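In Praise of the Plain Gray Table

I love a dull surface. Give me a flat thing with nothing on it, at a decent height, in a color I'll forget the moment I leave the room, and I will get more done in an evening than I would in a week at the prettiest desk in the catalog.
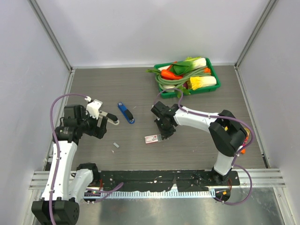 I came to this late, after years of believing that a place to work ought to inspire me. I had the corkboard. I had the plants (three of them, all thirsty), a lamp shaped like a heron, a jar of pens in every color, and a window with a view of the bakery across the street, which meant that between four and five in the morning I could watch bread being made instead of writing a single word. It was a lovely corner. People who visited took photos of it. I wrote almost nothing there.

Then we moved to Plasilcombe and for one whole August my furniture was stuck in storage. All I had was a folding table in the back room, a wobbly gray slab the previous tenants had left behind, facing a wall the color of oatmeal. I sat down at it because there was nowhere else to sit. And oh, it was wonderful! I finished a long piece I'd been dragging around since spring. I paid every bill. I rewired a lamp. I cut out a shirt pattern, which I had been scared of for two years, and the sleeves even matched.

The furniture came back eventually. The heron went to my sister. The gray slab stayed.

So this is my case for the boring workspace, and I want to make it with some energy, because almost everything I read on the subject pulls the other way. Pick up any home magazine and you'll find a home office with wallpaper on it. Ferns! Botanical prints! A rug you would be afraid to drop a pencil on! I like looking at those rooms as much as anyone. But look at them with a job in your hands. Where does the sewing machine go? Where do you spread out the tax papers? In most of them the desk is about as deep as a windowsill, and half of it belongs to a bowl of lemons.

A table is a tool before it's furniture. Cooks know this better than anybody. I worked one winter at a place called Grimshaw, a lunch counter with 24 seats and the ugliest kitchen I've ever loved. The prep table was bare metal, scratched cloudy all over, and the rule was that it went back to empty after every task. You chopped onions, you wiped it down. You portioned dough, you wiped it down. I thought it was fussy for the first week. By the second I was doing it at home, and I have never stopped. There's a small jolt of happiness in starting on a clear surface that I honestly think most people could have seven times a day and don't.

The usual objection is that bare rooms are cold, and that creative people need stuff. I've had this argument at dinner more than once. Somebody always brings up the painter's studio, knee-deep in rags, or the professor whose office can only be entered sideways. Fine, some people do thrive in a heap, and I'm glad for them. But I'd ask what's in the heap. Very often it's work: half-finished canvases, open books, notes from yesterday. A mess made by the job is a different animal from a display set up to make the job look charming. My gray table gets wildly messy. On a good Friday you can't see one inch of it. The point is that everything on it arrived there to be used, and when I'm done it all goes away again.

The color matters too, more than I would have guessed. Against gray or a dull off-white you can see things. You can see the dropped needle, the missing screw, the true red of a red thread. When I had a dark walnut desk (beautiful, heavy, bought with my first real paycheck) I lost tiny things on it constantly. Screws vanished into the grain. And because it was beautiful, I was nervous around it, forever sliding coasters under glue pots and putting down a towel before I'd let myself sharpen a knife. A nervous person does careful little things. I wanted to do big clumsy ones.

Being allowed to wreck the surface is half the pleasure. Mine has a burn mark, a streak of blue enamel, and a row of dents from the winter I tried to learn leatherwork. I would be upset about any one of those on a nice desk. On this one I barely notice, and when I do, it makes me want to get back to the leather.

Then there's money. The cheapest decent work table at Brulow, the surplus store out past the rail yard, costs 131 dollars. It weighs a ton and looks like it came from a school basement, which I hope it did. You could spend up to 15 times that on a desk with brass feet and a cable drawer. Maybe you'd enjoy it! But I've met plenty of people who are waiting to start something until they have the right room for it, and that makes me want to drive over with a truck and drop a table in their hallway. You can draw in a hallway. You can learn bookbinding in a laundry room. The first quilt I ever finished was pinned on a table so plain that I can't tell you now what it was made of, and I remember every square of the quilt.

I'll give some ground on light. Good light is worth paying for and worth fussing over, and here I'm as bad as any magazine. I have tried every bulb in the store. I've moved my table to follow the window twice, once for winter and once for summer, and I own a clamp lamp by Avido that I'd carry out of a fire. I'll also give ground on the chair. Sit on something kind to you. And keep one silly object within reach if it cheers you up. I have a brass frog.

But the wall in front of me is blank and I intend to leave it that way. When I look up from the table I see nothing in particular, and then whatever I was thinking about comes back and stands in front of it, bigger than before. No print I ever hung there could do that. The prints were very nice. I'd look up, look at the print, think about the print, wonder whether it was level, go get the level.

If you have a spare slab of anything, clear it tonight. Leave it bare until morning and see what you feel like putting on it.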